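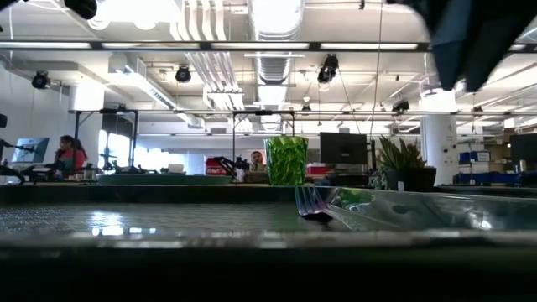 Home News Events Jobs Contact

Hadach compares two fingertip shapes on its table-clearing arms

10th December

Hadach has finished the first half of a gripper comparison that will decide which fingertips go on its two-arm table stations next year. The company is testing a narrow, tapered tip against the wide flat pad it has used since July. Both are fitted to the same black arms and run under the same controller, made by Wandari.

The job is simple to describe. Two arms face each other across a table and move a place setting onto a tray: plate, glass, fork, spoon. Each tip gets 500 attempts, split between the items, and an operator logs every miss by hand.

"The fork is the one we argue over," said Edith Cusi, who runs the trials. "A flat pad wants to push it along the wood. With a pointed tip you can get under the handle, but you have to come in at the right height, and the wrist camera doesn't always give you that."

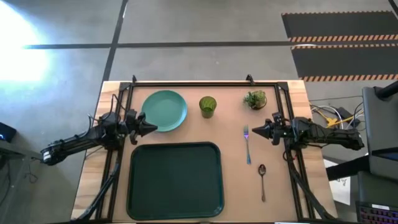 Plates have been less trouble. Coming in at the rim from the side, the tapered tip needed 40 fewer retries than the pad over the same number of attempts. Glasses went the other way - the pad held them more steadily, and the team slowed the arms down for the tapered tip before carrying on.

Cusi said the layout on the table is changed after every 50 attempts so that the controller can't lean on fixed positions. Sometimes the tray is moved as well.

The second half of the comparison starts next month and adds a third tip from Ruiz-Ortega, which has a softer outer layer. Hadach will also try a second camera placement, higher up and farther back, after operators complained that the arms block the view when both reach for the middle.

Sigrun Midtbø of Hikivden, which plans to take two of the stations for its staff canteen, said the company would wait for the full results before choosing. "We wash 300 forks a day," she said. "I want to see the fork numbers first."

Hadach expects to publish the log sheets along with the results.

14 shares 3 comments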